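Postley Community Kitchen – baking strand
Progress report to the Woltis Fund, March 2020

Quick one this time, full numbers come with the spring return.

Where we are. Cookie and bar sessions running at both sites, Postley and Oletside. 808 portions baked and given out since the grant started, mostly oatmeal bars, then ginger cookies, then the lemon ones that people keep asking for. Target for this stage was lower so we're happy with that.

Recipes. The oatmeal bar is finished and written up. Took a while. First version too crumbly to bag, second one fine on the day but hard as a board by the next morning. More syrup and a shorter bake fixed it – pull them while the middle still looks underdone and leave them in the pan until cold. Ginger cookie also done. Lemon still being worked on, it spreads too much when the butter gets warm, so we're chilling the dough overnight and will try a bit more flour.

Ovens. Oletside oven runs hot at the back. Trays get turned halfway through and we've written that on the recipe card. Postley oven is fine. The second mixer was repaired in February, cost $300, which came out of the equipment line as agreed by email. Please confirm you are ok with that being shown under repairs and not purchases.
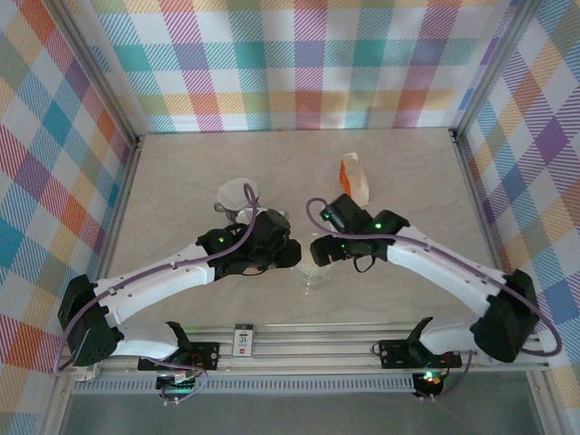 Two arms over the tabletop, March report.

Ingredients. Flour and oats from Nasrallah Wholesale, same price as last quarter. Butter is up. We switched to half butter half margarine in the ginger cookies and the tasters either didn't notice or were too polite. Not doing that with the lemon, it needs the butter. Sugar and spices well inside budget. Eggs slightly over.

Sessions. Morning group at Postley is full with a short waiting list. Oletside is slower, evenings don't suit families there, so moving it to Saturday after lunch and will see. Recipe cards now in large print. Still need to get the allergen sheet redone, the nut line is out of date and thats on us. Will be done before the next session.

Problems. Storage mainly. Two shelves is not enough for the tins, and the bags of oats are sitting under the sink at Oletside, not ideal. Asking the building for a cupboard. Also ran out of parchment twice – bigger rolls ordred.

Next. Finish lemon, start on a plain shortbread, test a dairy free version of the oatmeal bar. Would like to carry the unspent part of the travel line over to ingredients if thats allowed. Receipts are scanned and will follow seperately.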